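Skin checks before a youth snowboard camp: what do they want from the doctor?

Posted in Winter Sports > Parents and Juniors

Ji-hoon Tak

My daughter is 13 and has a place at the Virkness junior halfpipe camp this season. The paperwork came through in August and I am stuck on the health part. There is a two-page form for her doctor, then a separate sheet about illness during camp. The second sheet says that any rider with a fever has to stay off the snow and out of the shared rooms until cleared, and that the family has to arrange pickup or pay for a separate room.

The camp costs $2000 and we live a long drive from Meredith, so picking her up on short notice is not simple. I would like to know three things before I send the deposit.

Does the doctor have to see her in person, or will last spring's school sports physical do? The form has a line for "date of exam" but doesn't say how old the exam can be.

If she gets sick on the second day, do we lose all of the fee? The sheet says "unused days may be credited at the director's discretion" and that is all it says.

Has anybody had a child sent home from one of these, and how was it handled? I don't mind the rule. Fourteen kids in a bunkhouse pass everything around. I just want to know what I am signing.

She has mild asthma and carries an inhaler, if that matters. She rides a Brivow board and her own boots and helmet, so we are not renting anything from them.

Deok-su Kong

My son went to Virkness for two seasons, so I can answer most of this.

The school physical was fine for us both times. The camp wants an exam from the past 12 months, and the office told me so by email when I asked. Send a copy of the school form along with theirs and have the doctor's office sign the camp's page. Ours did it at the front desk without a visit. For the asthma you will need one more page, an action plan, which says what she takes and when and what the coaches should do if it doesn't help. Cold air at the top of the pipe can set it off, and the coaches do read that page. Put a second inhaler in her bag and give a third to the camp nurse. My son's froze up in an outside jacket pocket one morning and didn't spray right until it had warmed up. Inside pocket after that.

On the money, get it in writing. In our second season he came down with something on day four. He had a fever at breakfast and the nurse moved him to a room by himself before the lifts opened. I drove up and got him that night. The director credited us $700 toward the next year, but I had to ask for it, and a family who left the same week told me they were offered less. A credit is not a refund either. If your daughter doesn't go back, it is worth nothing to you.

What I would do in your place is call before sending the deposit and ask how the credit is worked out per day. Then ask them to put the answer in an email. They were friendly about it when I called. Mornings before 9 are best, as they are all out on the hill after that.

You could also look at trip insurance. We used Uvus the second year. Read what it says about camps, because the cheap plan only paid for travel costs and would have covered my gas and nothing else. The next plan up covered camp fees if a doctor signed a note within 48 hours. I got the note from the urgent care in Meredith on the way home.

As for how he was treated, no complaints. They brought his meals to the room, the nurse checked him every few hours, and a coach dropped off his board and packed his bag. He was more upset about missing the contest on the last day than about being sick.

One small thing. Label everything, gloves and goggles and water bottle too. The water bottles all look the same and sharing them is how half the bunkhouse got his cold. 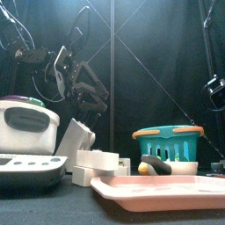
The 12-month rule is out of date, I think. We sent in a physical from the previous fall and the office sent it back and asked for one done within six months of the first day of camp. That may have changed again, so ask. Otherwise I agree with what's above, mainly about getting the credit in an email. Also check that the form has your evening number on it, they only had my work line and it took until the next morning to reach me. It was a sore throat and she was back riding by lunch.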